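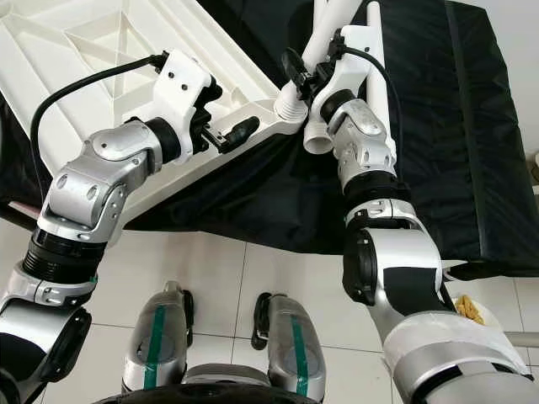 Torngate will buy two two-armed robots for its Flargate assembly shop, the company said on 6th February. The order is to be placed with Reisinger and paid for out of the equipment budget approved in December. Work set aside for them includes holding a ribbed white plastic panel in one gripper and white pipe fittings in the other, a job that needs both arms at once.

"We budgeted for the stands, the spare grippers and the training as well as the machines," said Ottilie Kuster, head of purchasing. "Last time we left those out and paid for it later." 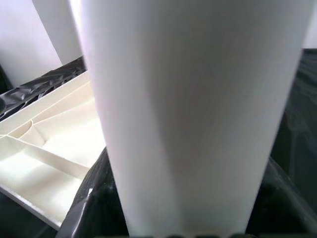
Delivery is planned in two stages, with 8 weeks between them. The second robot will ship only after the first has run 200 hours on the shop's own parts. Spare parts will be kept at the Uvden warehouse – the list now runs to 646 items – and charged to the maintenance account.

Cyrill Fankhauser will manage the installation. No changes to staffing are planned for this year.

Press contact: Rosalie Wieser, Torngate, Flargate office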